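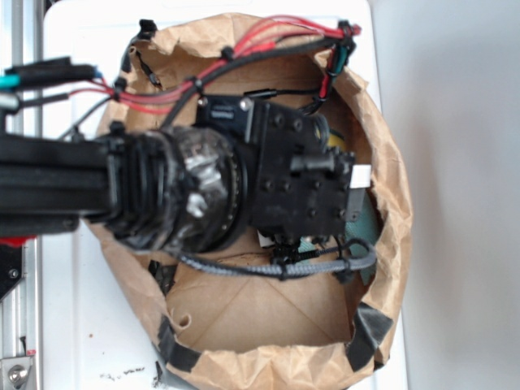
The Loyalty Card That Wants to Know Your Birthday

Grocery chains say shoppers gladly swap their data for savings. A month with one card suggests the shoppers haven't seen the bill.

The cashier at the Tredham supermarket asks for my phone number before she has picked up the bread. She asks pleasantly, the way she would ask whether I want a bag. Behind me are two people with carts, and I can feel them hoping I'll get on with it. A sign on the shelf has already told me that the coffee costs $2 less for members. So I give her the number, and in the language of the company that runs the program, I have entered into a relationship.

I have been suspicious of that word for years. A relationship is something you can describe to a friend. I could not have described this one to anybody, so in June I signed up properly, under my own name, and tried to find out what I had joined.

The program is called Marine, for reasons the signup page does not explain. It covers the Tredham stores, a chain of gas stations and a home goods seller called Vikano that I have never set foot in. Joining takes less time than choosing a melon. The form wants a name, an email address, a phone number, a zip code and a birthday, the last of these so that I can be sent "a little something." The little something was a coupon for cake mix.

Under the form sits a box, and beside the box a sentence saying that I have read the privacy notice. I would guess that very few people who check it have done so. I printed mine. It ran to 29 pages, and I read it over two evenings with a pencil.

A good deal of it is reasonable. A store has to know that you bought the chicken if it is going to warn you about the chicken. It has to keep a record of your points if it is going to honor them. If the industry stopped there, I would have no article.

It does not stop there. By page six the notice is talking about "inferences," meaning guesses. Marine may guess at my household size, my income bracket, my interests and what it calls my life stage. It may share those guesses with "selected partners." I looked for a list of selected partners and found a link, and the link led to a page with 824 names on it. Most were companies I had never heard of. Several appeared to sell nothing except information on people like me.

Try to picture a cashier reading that list aloud while the line waits.

The usual defense is that this is a fair trade. Shoppers get discounts, stores get data, and everyone walks out happy. I have sat through enough conference talks to know the slide, the one with two arrows making a circle. What the slide leaves out is the price of either thing. I know what I save on coffee. I have no idea what my life stage goes for, and when I wrote to Marine to ask, the reply thanked me for being a valued member.

There is also the matter of the discount itself. Before the card came to Tredham, the store had sales. Anyone could walk in on a Friday and get the cheap coffee. Now there is a member price and a regular price, and the regular price is paid by people who are in a hurry, people passing through and people who would prefer to keep their phone number to themselves. You can call the difference a reward if you like. From the other side of the register it looks a lot like a fee for declining.

The next thing I did was ask for my file. Plenty of states now give residents some right to see what a company holds on them, and Marine, to its credit, offers the form to everyone. To its discredit, the form is four menus deep, under a heading about store locations. It asked me to prove my identity by supplying more information than I had given when I joined. I was told to allow up to 45 days, and then the download link expired before I opened it, so I asked again.

The file, when it came, was a spreadsheet. My purchases were in it, right down to a bag of frozen peas, and they were correct. The guesses were another story. I was listed as a likely pet owner. I have never owned a pet. I was "in market" for a minivan. My interests were given as fishing, home theater and infant care. Somebody is paying for this.

It is tempting to laugh and leave it there, and the industry's critics often do the reverse, describing a machine that knows us better than we know ourselves. I don't believe in that machine. The one I met is sloppy. But a sloppy guess can still decide which offers you see and which ones you never hear about, and a wrong entry sold to hundreds of partners is harder to fix than a right one. I corrected the pet. I have no way of knowing whether the correction traveled.

Some sellers are trying another road. Goh, a small software firm that builds checkout systems for independent grocers, offers a rewards setup that stores a card number and a points balance and nothing more. No birthday, no zip code. Its brochure says 200 stores have signed on. I'd like to be cheered by that, and I partly am. I also notice that the brochure lists an "insights upgrade" on its back page, price on request. Promises to collect less are easy to make while a company is small. I would want to look again after it has been bought by a bigger one.

What would a fair version look like? I'd start with the box. If a notice can't be read in the time it takes to join, then checking a box beside it should not count as having read it. Put the partners up front. Let people have the discount and refuse the sharing, as two separate choices, and see how many still say yes. The industry insists that customers love personalization. It has had years to test that by asking them plainly, and it keeps finding other things to test.

Rules alone may not get us there. Each new privacy law so far has given me another banner to click, and the banners have a large bright button for yes and a small gray word for everything else. Companies follow the text and hire good designers for the rest.

I closed my Marine account at the end of the month. The confirmation email said my data would be kept "for as long as necessary for our legitimate purposes," and asked me to rate the experience of leaving. Two days later I got a coupon for diapers.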